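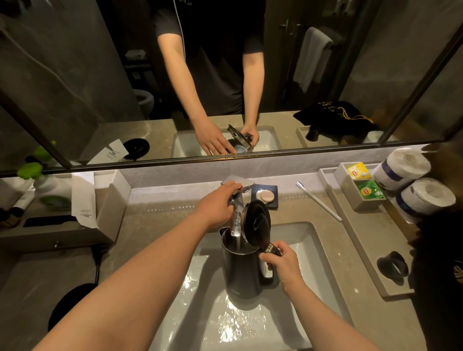 2023-01-11

Limescale trial, Nyamweya supply. Bench two, continued from November.

Restarted the hardness series after the break. The old jerrycans from Udau had been standing with loose caps, so I threw the contents out and did not use them for anything. New sample drawn from the tap by Naledi, first run discarded, bottle filled to the neck. Labelled N-6. The numbering carries on from the November bottles even though N-4 is lost (cracked in the box, see earlier page).

Titration as before: EDTA 0.01 mol/l, ammonia buffer to pH 10, Eriochrome Black T. 50 ml aliquots. Three titres, the first one rough and not counted. Result 202 mg/l as calcium carbonate. End point was slow to turn from wine red to blue on the second titre and I went back a drop at a time. Temporary hardness not done yet. The acid for the alkalinity titration needs standardising again and the sodium carbonate was still in the oven when I left.

Descaler comparison. Coupons are stainless strip cut by Laurențiu from the offcut bin, edges filed, washed in acetone, dried, weighed. Scale was grown on them by repeated boiling in untreated tap water, topped up daily. The deposit is uneven. Heavier at the waterline, nearly bare at the clamped end. For this reason I am reporting mass lost as a fraction of the deposit on each coupon and leaving the area figure out. Imani would prefer the area figure and may be right, but we would need a way of masking the clamp end first.

Baths: citric acid 5% w/v, white vinegar undiluted, sulphamic acid 5% w/v, plain deionised water as blank. All at room temperature, no stirring. Coupon hung on nylon line, clear of the sides.

Sulphamic: fast gas evolution from the start, deposit gone before the second weighing. Rinse water still slightly acid to paper after two changes. Third change clean.

Citric: steady. Some white material left on the lower half after the scale had clearly lifted elsewhere. Could be calcium citrate. It wiped off with a wet finger but weighed as deposit, so the figure for that coupon reads low. Repeat at 2% and see if the residue goes away.

Vinegar: slow, smell a nuisance, fume cupboard sash down. Residual film at the waterline at the end of the run. Bottle gives acidity on the label but I have not checked it. Should titrate that too before anything is written up.

Blank: no change outside the balance error.

Balance note. Drifted again during the morning. Tare would not hold with the side door shut, and was steady once the heater under the bench was turned off. All coupon weights before that were repeated. Crossed-out values in the margin of the weights sheet are the old ones, do not use. Chepkoech has the check masses and wants them back in the case, with tweezers, not loose in the drawer.

Running total of boil cycles across all coupons since the trial began is 1,259, taken off the counter on the timer relay. Counter was not reset between batches. Subtract the November reading for this batch alone.

Heating time. Tatiana asked if scale on the element makes a measurable difference to time to boil. With a thin deposit I can't separate it from the spread between repeats. Starting water temperature matters far more and was not controlled in the early runs. If we do this properly it needs a fixed mass of water, a fixed start temperature and a logged mains voltage. The Brokura logger would do for the last, if it can be spared.

Drasatport samples: not arrived. Asked for them in glass this time.

To do
Standardise acid, then alkalinity on N-6
Citric at 2%, fresh coupons
Titrate vinegar
Filter and dry the white residue, try to dissolve in dilute HCl
More nylon line
Indicator is getting old, make up new solid mix with sodium chloride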